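Community kitchen reopens on Trolance quay with a bigger stove and a longer table

The Monday lunch is back! After a winter of packed lunches handed out through a side window, the Trolance community kitchen has moved into the old chandlery on the quay, and on opening day the queue went past the bike racks and halfway to the slipway.
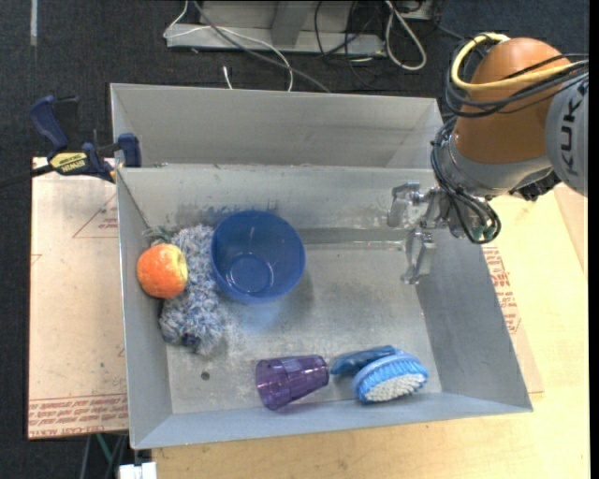 Doors opened at noon, and by ten past the first pot of leek and barley soup was already being scraped. The kitchen served 200 lunches before it shut at three, which is more than it ever managed in the church hall, where there was one working oven and you had to turn the urn off if you wanted to use the toaster.

"I kept looking up and there were still people coming in," said Conceição Sampaio, who has run the cooking side since the kitchen began. "Lovely people, hungry people, people who only came in to see what we'd done to the ceiling. We fed the lot."

The ceiling is worth a look, it must be said. Anyone who remembers the chandlery as a shop will remember it as a cave, with coils of rope hanging down to head height and a smell of tar that followed you home. The false ceiling has come out and the roof beams are showing for the first time in decades. There are two new windows on the harbour side, so you can eat your crumble and watch the Hellell ferry make a mess of its parking (the skipper takes this joke well, or has so far).

Moving was a long job. The church hall told the kitchen last June that it would need its Mondays back for a nursery, and for a while it looked as though the lunches might stop altogether. Two places fell through. One was the upstairs room at the sailing club, which has no lift, and the other was a unit on the Li road that turned out to be promised to a tyre firm. The side-window lunches were meant to last a month. They lasted all winter, and plenty of regulars ate theirs standing up under the bus shelter in the rain.

Then Aksel Blöndal, whose family owns the chandlery building, offered it at a low rent for five years. He had been planning to use it for boat storage.

"Boats don't mind being outside," he said. "And my mother ate at the Monday lunch every week until she died. I wasn't going to say no, was I?"

Most of the fitting out was done by people from the town. The floor was levelled by the harbour crew on two Saturdays. The big table, which seats 38 along both sides with room for elbows, was made in the building because there was no way of getting it through the door in one piece. It is a beauty. Run your hand along it when you're next in. The six-ring stove came second-hand from a hotel up the coast that was changing its kitchen, and it took four people and a lot of bad language to get it off the van.

Money came from a raffle, a sponsored swim, three cake sales and the tin on the fish counter. The fish counter tin alone brought in £689, much of it in very small change. Maritza Correa, who did the counting, said she had to soak her hands afterwards.

As for the food, it remains what it has always been: soup, something hot with vegetables, bread, and a pudding. There is no set price. You put what you like in the box by the door, or nothing, and no one looks. A good deal of the fruit and veg is given by growers up the Elen valley, who send down whatever is going, and the menu gets written on Monday morning once the crates have been opened. Last week that meant a great many parsnips. The opening day pudding was apple and ginger crumble with proper custard, and your reporter had two bowls and would have had a third if the tray had held out.

Svenja Ammann, 81, had walked down from the top of the town with her neighbour. She hadn't come to the window lunches much.

"It isn't the soup, I can make soup," she said. "It's sitting down with somebody. I've talked to five people today and I only knew one of them when I came in."

The new space means the kitchen can do more than lunches, and there are already plans. A cookery evening for teenagers starts after the Easter break, with places for 21, and the first course is nearly full. They will learn a tomato sauce, a curry, a loaf of bread, a decent omelette and how to joint a chicken, and they take home what they cook. Flurina Baumgartner, who teaches at the secondary school and will lead the sessions, is hoping for some competition between the year groups. She has been promised the stove on Thursdays and is already making noises about a pizza oven in the yard.

There is talk too of a Friday breakfast for the night crews coming off the boats. That depends on finding enough hands for a five o'clock start, and Ms Sampaio was firm that she would not be one of them. "I love this town very much," she said, "but not at five."

A few things are still to be finished. The ramp at the front is a temporary one, and a bit steep with a wheelchair, so use the yard entrance for now if you can; there's a bell. The second toilet should be working by the end of the month. The kitchen could do with soup spoons (they never come back, where do they go?), large saucepans with lids, tea towels and a high chair or two. Things can be dropped off any weekday morning before eleven. Please no more mugs. There are enough mugs for the whole coast.

If you'd like to help on the day, turn up at nine and ask for an apron. Peeling is where everyone starts. Drivers are needed as well for the valley run, which leaves the quay at seven and is back by half past eight, and you don't need your own van. A driver's mate is also welcome, mainly for gates.

Lunch is every Monday from noon until three, bank holidays included. Dogs can sit in the yard, where there is a water bowl and usually someone willing to drop a crust.

Comments

harbourlass
Went with my two little ones and it was brilliant. The youngest ate parsnips. I have never in her life got her to eat parsnips.

Pete from the top road
Good article but the chandlery closed longer ago than people think, I bought my last shackle there when our eldest was in primary and she has a mortgage now. Nice to see lights on in it.

M. Correa
For those asking, yes the tin is back on the fish counter. Notes are also accepted!!

quayside_jan
Is the yard bell working? Rang it for ages on Monday with Dad in his chair, in the end a lad came out with the compost and let us in. Smashing lunch once we were inside.

harbourlass
@quayside_jan you have to push it really hard and hold it, I was told

Old Tiller
Hope they kept the rope hooks. My grandfather put those in.

Contact the newsdesk | Send us your story | © Trolance & Hellell Weekly. All rights reserved | Back to top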